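3. Study design and data

3.1 Setting and households

The study was carried out in two neighborhoods, Plaven and Jondura, which share one covered market and two supermarkets but differ in how far most homes are from either. Households in Jondura are closer to the market and tend to shop on foot. Those in Plaven mostly drive, and they buy more at each trip. We recruited through notices at the market and through two primary schools. A household could take part if one person in it did most of the food shopping and if at least three evening meals a week were cooked at home.

Each household kept a food diary for 8 weeks. The diary had two parts. On the first page of each week, the main cook wrote down any meals that had been decided on before the week began. On the daily pages, the cook wrote what was eaten in the evening, who was present, and where the main ingredients had come from. Receipts were kept in an envelope at the back. The first diaries were handed out in December, and we left out the two holiday weeks, when menus in most homes were set by custom and told us little about ordinary planning.

3.2 Coding of meals

We coded 1381 evening meals in total. A meal was coded as planned if it appeared on the first page of the week, even if it was eaten on a different day from the one intended. Of all the meals, 611 were planned by this rule. The rest were coded as unplanned, a group that covers a wide range - from a dish thought up in the shop that afternoon to whatever was left in the freezer.

Swaps caused the most trouble in coding. When a cook had written "chicken soup" and then made a chicken stew, the two authors did not always agree on whether the plan had been kept. We settled on the main ingredient as the test, so the stew counted as planned. A dish with the same name but a different main ingredient, such as a curry made with eggs in place of fish, did not.
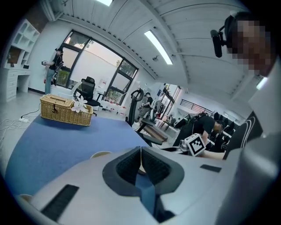 Figure 2. Grey gripper with facing V-shaped finger pads, blue table visible in the gap.

Leftovers were handled separately. If a first-page entry said "leftovers" and leftovers were eaten, the meal was planned. If leftovers replaced a planned dish, the meal was unplanned and the dropped dish was marked as postponed. A postponed dish that was eaten later in the same week kept its planned status. One that moved into the following week lost it, unless the cook had written it down again.

3.3 Shopping records

Receipts were matched to meals by hand. Santoso matched the Plaven diaries and Wattimena those from Jondura, and each then checked a share of the other's work. There were about 3000 receipt lines that could be tied to a named dish. Staples such as rice, oil, salt and flour were left out, as they are bought in bulk and used over many weeks. Market stalls in Jondura rarely give receipts, so for these we relied on the amounts the cooks wrote down. These amounts were often rounded, and we treat the Jondura spending figures with more caution for that reason.

3.4 Interviews

After the diaries were collected, we spoke with the main cook in each home. The interviews followed a short list of topics: when in the week meals were decided, who else had a say, and what usually led to a change of plan. Several cooks told us that they planned in their heads and saw no need to write anything down - a habit our first page could not record. Some of the meals coded as unplanned were therefore planned in the ordinary sense of the word. We return to this point in Section 5.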